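Notes for Week 7: How a Room Sounds
Pieter Radebe
June

Right, so last week we got as far as direct sound and early reflections, and I promised I'd get to reverberation before the break and then didn't, my fault entirely. These notes pick up there. Bring the Bovstead Hall readings if you've still got them, we'll need the second page.

Reverberation time is how long it takes a sound to drop by 60 decibels once the source stops. That's all the term means (you'll see it written RT60 nearly everywhere). You clap, the clap stops, and the room keeps going on its own for a bit. In a big stone church it can run on for several seconds. In your bedroom, with the doona on the bed and the curtains pulled, it's over almost before you've noticed it!

Wallace Sabine worked out the first useful formula in the 1890s, with organ pipes, a stopwatch and a truly heroic number of borrowed seat cushions. In metric it goes:

RT60 = 0.161 x V / A

V is the volume of the room in cubic metres and A is the total absorption, in what we now call metric sabins. You get A by taking each surface, multiplying its area by its absorption coefficient, and adding the lot up. A coefficient of 0 means everything bounces back, 1 means it all gets swallowed.

Let's do the tutorial room. I measured it at 166 cubic metres, and going through the surfaces one at a time I got 34 sabins at 500 Hz with nobody in it. So 0.161 times 166 is 26.7, divided by 34, and you land on 0.79 seconds. A bit lively for talking, not terrible. Now put a class in there and the absorption goes up, because people are soft and wear jumpers, and the number drops. Have a go at working out how far, using the per-person figure in your tables, and write down which frequency you used. Half of you left that off last time.

Frequency matters more than people expect. Carpet is great at soaking up the hissy top end and pretty hopeless at the bottom, so a room that's had carpet slapped everywhere can end up dull and boomy at once, which is a miserable combination for anyone trying to follow a lecture. Thin panels over an air gap go the other way and take out some of the lows, since the whole panel flexes. Hard flat walls facing each other give you flutter echo, that zippy little ringing you get after a clap in an empty hallway.

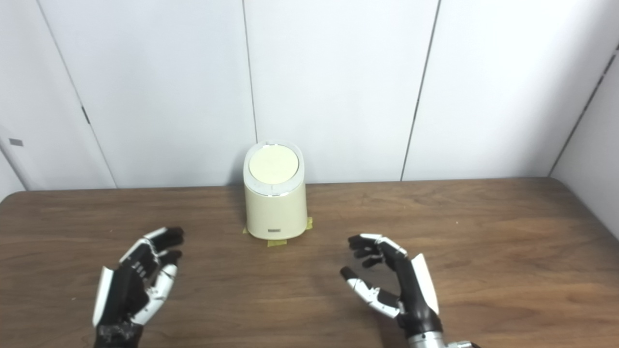 Tshepo Masilela wrote to me after the last lecture that I'd been unfair to carpet, and that in the Tzanetos rehearsal room it fixed nearly everything they'd been complaining about. Fair enough, Tshepo. I'd still want to know what the room was doing at 125 Hz before and after, and I'd bet the complaints were mostly about cymbals. But if the people using a room are happier in it, that counts for plenty, and I'll take the point.

Which brings me to where Sabine's formula falls over. It assumes the sound is spread evenly through the room and bouncing about in every direction. Once a room gets very absorbent that stops being a decent assumption. Try it with every surface set to 1: there should be no reverberation at all, but the formula cheerfully hands you a number anyway. Eyring's version sorts that out with a logarithm, and we'll derive it on the board next time (it's less scary than it looks, I promise). Long skinny rooms and rooms with all the soft stuff on the ceiling are trouble for both of them.

For next week:

Pick a room you know well and estimate its RT60. A tape measure and the coefficient tables will do. Kitchens are good fun because there's so little in them that absorbs anything.

Then clap in it and listen. Does your number feel right? If it's way off, go back and check your units first, then your ceiling. People always forget the ceiling.

Read the Vivar chapter up to the bit on diffusers. You can skip the section on anechoic chambers for now, we'll come back to it with the microphone material.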